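4.2 Kitchen Scene Package

The second product we tested was the kitchen package of Plivetti, a simulation kit sold by Jurnoreck for training and checking household robot policies before they are run on hardware. We used the release current on 13 August 2023. The package comes with 230 kitchen layouts, and the buyer can swap cabinet finishes, countertop textures and appliances through a single settings file. We kept the default lighting and did not edit any of the meshes.

We chose 6 layouts for the close study. In each one, a policy trained with the Gidey baseline had to reach for items on the counter and on the stove without touching the fixed furniture. Figure 3 comes from the layout that gave the policy the most trouble. 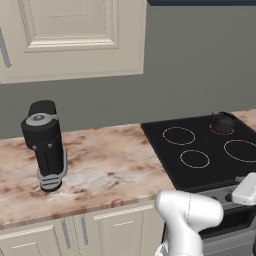
Figure 3. Plivetti kitchen layout with coffee machine, four-zone cooktop and white robot arm. The back right zone is rendered with a red glow under a dark pot or kettle.

Two properties of this layout matter for the results. The first is contrast. The dark vessel nearly blends into the glossy black cooktop, and our segmentation module often merged the two. The second is occlusion: the arm covers the left portion of the oven and hides most of one control knob, so a policy that relies on this view alone has to work with partial information.

Across all 6 layouts we ran 1819 episodes. Mihret Wubshet and Yeshi Gebreyes labeled the failures separately and then settled the cases where they disagreed — mostly light contacts with the counter edge. Setup took around 2 hours per layout, longer than the vendor's guide suggests. Most of that time went into collision shapes for the cabinet handles, which we had to check by hand. The same checks were repeated in September on the Drullden package, described in Section 4.3.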